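Skalard Community Kitchen – Progress Report to the Emirness Fund
16th July

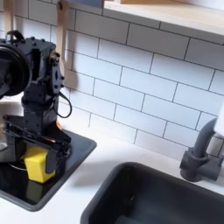 The second half of the grant period began in June, and this report covers the work done since our last update. The main item is the refit of the teaching kitchen on Georgiev Street. The evening cooking course and the lunch program are covered more briefly at the end.

Refit

The old floor is out and the new one is down. The plumber found that the drain line under the dish area had been laid with almost no slope, so that section was dug up and relaid before the floor went in. The extra work set us back 5 days. We paid for it from the contingency line, and the rest of that line has not been touched.

The two new sinks are connected and passed the plumbing inspection on the first visit. The electrical inspection is still open. The inspector asked for a separate circuit for the walk-in cooler, and our electrician has ordered the parts. We expect to close this item before the next report.

Shelving for the dry store came from Zoltov. One set had the wrong brackets and went back. The replacement fits, and the store is in use again.

Cooking course

The course ran for four weeks in the church hall while our own kitchen was closed. We had 20 places and filled all of them. The hall has only one oven, so we moved the bread session to the end of the course and taught soups, beans and rice dishes first. Attendance dropped in the third week, when the school term ended and several parents had children at home. We will start the next course later in the summer and would like to offer a supervised room for children – the cost is small and can be met from the teaching budget if you agree to the change.

Lunch program

Lunches continued through the refit with cold meals only. On most days we served over 50 people. Hot meals will start again when the cooler circuit is signed off. Two of our regular produce suppliers have raised their prices, and we have switched to buying onions, carrots and potatoes by the pallet with the food pantry next door.

Spending

Spending on the refit is within budget apart from the drain work noted above. Teaching costs are under budget, mainly because the hall was cheaper than we planned. Food costs are slightly over. The full ledger is attached as a separate file.

Next steps

Close the electrical inspection.
Move the course back to Georgiev Street.
Bring back hot lunches.
Get quotes for the rear door, which sticks and does not meet the fire code.

We would like your decision on the children's room before course sign-up opens.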